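Actor Domingo Maldonado and Director Ok-hee So Lend Their Voices to Varela's Voter Registration Drive 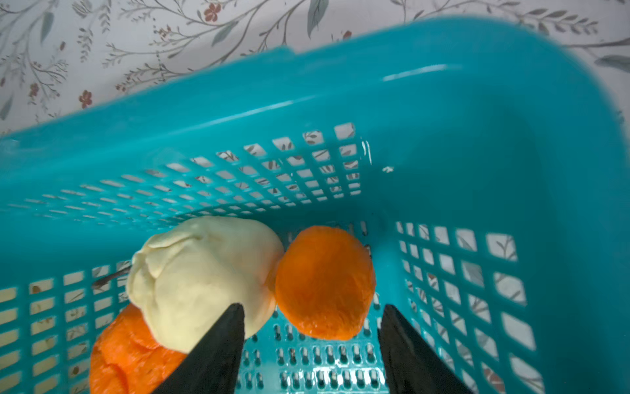
VARELA, March – Anyone who has moved house in the past couple of years knows how long the list of little chores can get, and how easy it is for one or two of them to slip through. With that in mind, Kiveck Pictures is delighted to announce that two of the best-loved people on its roster, actor Domingo Maldonado and director Ok-hee So, will spend the coming weeks encouraging their neighbors in Varela to check that their names and addresses are up to date on the voter roll before the spring city election.

The drive, called Still On the List, grew out of a conversation on the set of "Wimine," the family drama Maldonado and So finished shooting in Varela last fall. Several members of the crew had changed apartments during production, and over lunch one afternoon it came out that hardly any of them had told the elections office.

"I was as guilty as anyone," said Maldonado, who grew up in Varela and moved back with his family two years ago. "I changed the address on my magazines before I changed it on my registration, and I don't even read the magazines! My mother was not impressed. So when Ok-hee said we ought to do something, I put my hand up before she got to the end of the sentence."

So has directed 2 short films for the drive, both shot in Varela homes and featuring Maldonado alongside his "Wimine" co-star Joon-young Ra. They will play before every evening feature at the Zekar Theater, which has 300 seats and, as longtime patrons will tell you, the best popcorn in town. Staff from the registration office will have a table in the lobby from 5:30 p.m. until the last show lets out, and they will be glad to look up a record, take a change of address or simply answer a question.

"We have wanted to be part of something like this for a long while," said Urho Lehtinen, manager of the Zekar. "People come in early, they chat, they run into someone they went to school with. It's a friendly place to get a form filled in."

A trial evening at the theater last month brought 49 residents to the table, and many of them stayed on for the movie afterward.

The drive does not support any candidate or party, and everyone taking part is donating their time. Residents who can't make it to the theater may stop by the registration office during its usual hours.

Press contact: Dae-han Kong, Kiveck Pictures, Varela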